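Speaker notes, student showcase talk, Aug 16, 2024
Kereneck robotics club, simulation group

(Slide 1, title. Wait for the door to close, people always drift in with coffee.)

Good afternoon, and thank you so much for coming down to the far end of the building to hear us! I help look after the simulation group in the club, and I've been asked to tell you what the students have been doing since December. I'll try to stay on the clock, though anyone who has heard me talk before knows how that usually goes.

(Slide 2, the team plan.)

When we started there were 9 students, and only two of them had ever written a line of code for a robot. The club doesn't own a humanoid, and I don't think our budget would cover the left foot of one, so the whole project lives in simulation. The students called it Zulu, after a long vote with a great many silly entries that I won't read out (ask them afterward, they'll be delighted to tell you).

The task sounds small. Get a humanoid to walk through a furnished home without bumping into anything or falling over. They built the home first, and I have to say they got a bit carried away with the decorating, which I loved.

(Slide 3, the chart. Point at the long flat part.)

Please look at this flat stretch, because it cost us most of the spring. We logged 1482 walking trials in all, and for the first 89 the robot didn't manage to get past the dining table. The students would change the step length, run it again, watch it tip, and change it back. One pair kept a paper notebook of every fall, with little drawings, and that notebook ended up being more use to us than the log files. I've brought it along, so do come and leaf through it.

What got us moving was slowing the whole thing down and working on one foot at a time: when the heel comes up, where the weight sits, how soon the other knee can bend. Wernow, the walking controller they wrote together, grew out of those sessions. It's a bit patched in places, and they know exactly where the patches are.

(Slide 4, Skoltach. Keep this short!)

In December we take the project to the Skoltach student meet. There are two rounds, and the second uses a floor plan the teams haven't seen, so we're swapping the furniture around every week for practice.

(Slide 5. Leave it up during questions, and hand the microphone to the students.)
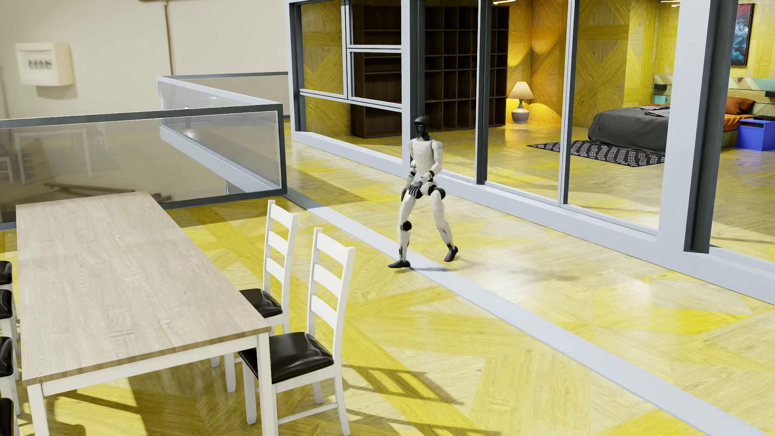
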